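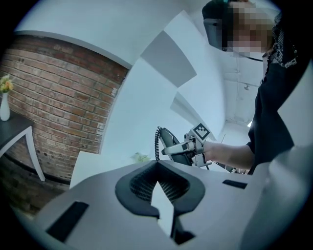
Slide 2: Why we re-measured the Morham shelves

Background first, keep it short. Morham branch holds 3,764 bound volumes in the local records room. The humidity logs had gaps in April. Cenden supplied the new loggers, one per bay.

Point to make: a reading at the door does not tell you what the back wall is doing. Pause for the floor plan.

Slide 3: Method

Loggers at 3 heights in each bay. One reading every 500 seconds. Clocks set against the desk computer before placement. Sze-wing Tse checked the salt calibration; credit her by name.

Skip the formula unless asked. It is in the handout, page 7.

Slide 4: Results

Lower shelves read higher than upper shelves in every bay. The spread was widest on the north wall, behind the Magyar map cases. Moving the cases forward is the cheapest change and should be tested before anyone buys a dehumidifier.

Slide 5: Limits

One season only. Door openings were not logged. The Vikis annex was left out and has a different floor.

Take questions from 2:40. If short on time, drop slide 5 and refer to the handout.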